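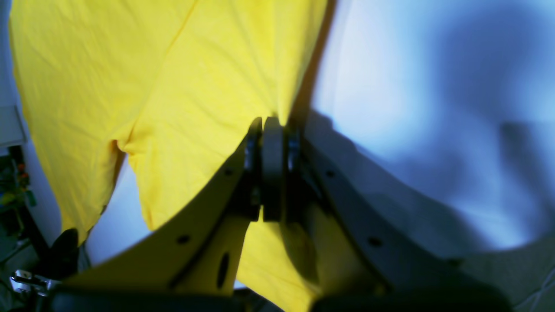
Work on the clothing room moved ahead in March, and the sorting backlog from the winter drive is nearly cleared. The grant paid for 1,000 garments to be checked, folded and bagged by size, and we expect to reach that number before the next payment is due. Most of the time goes into cotton pieces that come in creased. Bright yellow fabric like this shows every wrinkle and fold line, so we now smooth those pieces on the table before the first fold. Sachiko Sekiguchi rewrote the folding sheet to put that step first and posted a copy at each table.

Shelving from Galeck arrived two weeks late. It is up along the back wall and holds the adult sizes. Children's sizes are still in bins until the second set comes. The laundry contract with Imova stays at the same rate through the summer.
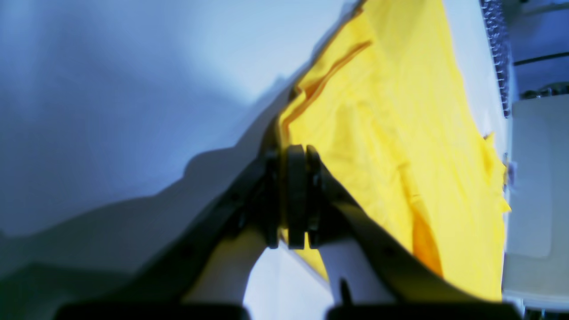
Why are we folding by hand when the bags could be filled loose? Folded pieces take less room on the shelf, and the pantry at Quintela has told us it can hand them out without sorting them again.

Spending is on plan except for bags, where we ran over. Rainer Fuchs has asked the supplier for a price on a larger order and will send it to you when he has it. We have 7 partner sites receiving clothing now and would like to bring that to 10 by fall, starting with Rastov. We will need your approval for the extra van runs before we give them a start date.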